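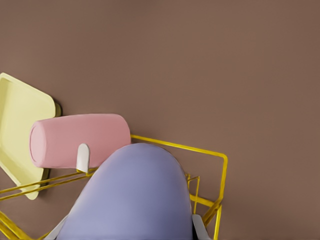

Fikenitz board > Glazing > Drying time on low-fire yellow

tszkin_c
Second coat still tacky after 44 minutes. Halim label says 30. Shop is at normal humidity.

gurer_kiln
Coat is too thick. Thin it and wait longer.
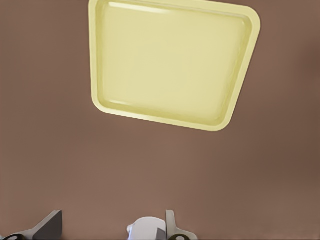
F. Rahman
Thickness is uneven on any recessed form. Glaze pools where the wall meets the floor. On a tray like the yellow one, with a raised lip and rounded corners, I would brush the floor first – then the rim.

gurer_kiln
Disagree. Rim first, or it drips inward.
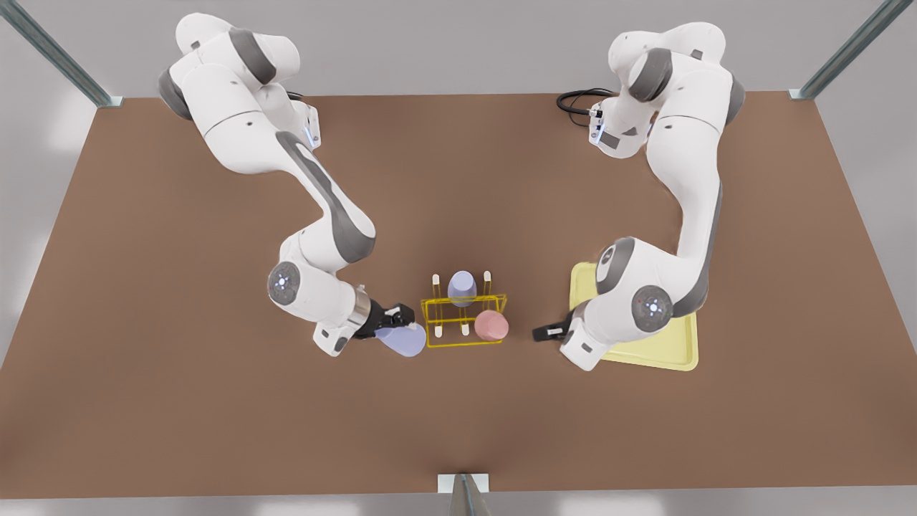
Either way, 100 grams of water per jar is too much.

tszkin_c
Will try rim first.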